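# Vellus: friction and wetting notes for everyday surfaces

Welcome, and thanks for stopping by! Vellus is a modest collection of measurements about why some things slide, some things stick, and why a wet bench can do a bit of both.
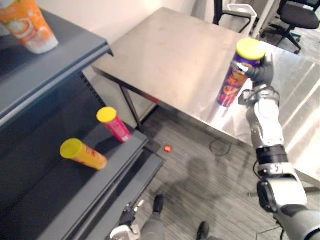
*Tall purple can with a yellow lid, held just above a stainless steel table.*

## What's in the data

There are 190 runs in the main table, plus 70 shorter ones on damp surfaces that we've kept in a separate folder (they use a different tilt rate, so please don't pool them unless you've read the notes on units first). Each run gives the angle at which a sample began to slip, the surface, the colour code of the sample, room humidity and a comment field. The comments are a bit of a grab bag, but do have a look, especially in the Flammont runs, where a good many oddities were written down as they happened.

Surfaces came from two places:

- `flammont/`: brushed steel, glazed tile, window glass
- `ham/`: painted timber, lino, waxed paper

## Getting started

Everything is plain CSV, and the files open happily in a spreadsheet. If you'd like the tidied version, run:

```
python tidy.py --in raw --out clean
```

It needs the Datness reader, version 19 or later. Older versions drop the humidity column without a word, and we lost most of a February to that one.

## Things to keep in mind

Angles are in degrees, masses in grams. Trace files hold over 2,000 readings apiece, and the first second of each is mostly the motor settling down, so trim it before you fit anything. The waxed paper was replaced partway through the Ham runs and the new roll is noticeably slicker; look for `roll = B`.

We haven't measured anything below freezing, much as we'd love to. If you've got a cold room and some patience, please open an issue and say g'day!

## Licence

CC BY 4.0. Corrections are very welcome, including spelling.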